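# The hill town of Himevov, and why I'd go back in August

20 May 2024
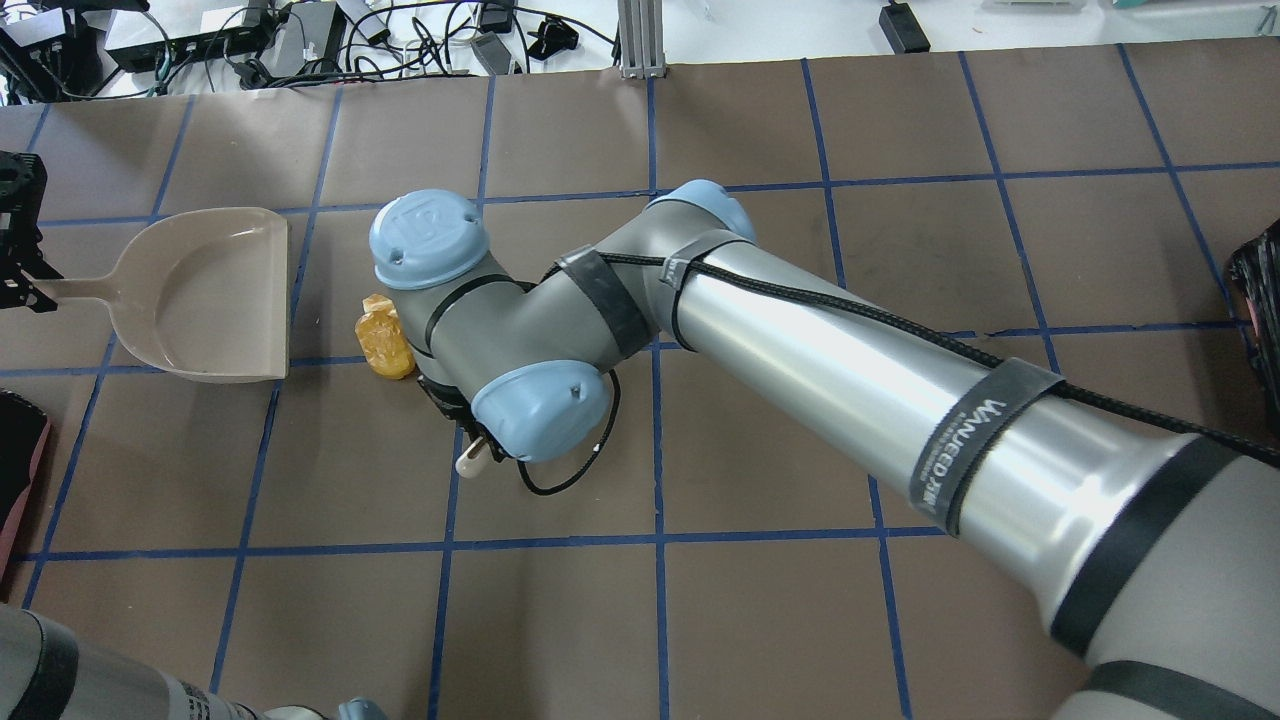
*A robotic arm over brown paper and a grid of dark blue tape.*

I have been meaning to write up our trip to Himevov for weeks now, and my sister keeps asking if I've lost my notes (I did, for a while, they were in my raincoat). So let me start with the walk up, which is the part everyone warned us about. There are more than 2,000 stone steps from the river gate to the old citadel, and my knees would like that put on record!

You can take the little bus from Sudis instead. It's a 40 minute ride with a lot of bends in it, and the driver was a cheerful man who pointed out every chapel on the way. We took the bus on our second visit and I didn't feel one bit guilty.

The citadel itself is mostly walls and wind, but what walls. You go in under a low arch and come out on a long terrace, and the whole valley is just sitting there below you — vineyards, the railroad, the red roofs down by the water. We stayed up there until my husband started talking about lunch.

Our guide was Ornella Valentini, who grew up two streets below the gate and remembers when kids were allowed to play soccer in the main courtyard. She showed us the old cistern, which I'd have walked right past. Ask to see it, and bring a sweater, as it's chilly down there even on a warm day.

We ate at Brasa, near the fountain. Get the lamb, and get there early, there are only 7 tables and they fill up fast. Coffee afterward was at Russo, where I had two slices of almond cake and regret nothing.

The lantern evening is in August, when they light up the whole terrace and people carry their suppers up the hill. We missed it this time. I've already written to the guesthouse about a room with a balcony, and I'm still waiting to hear back.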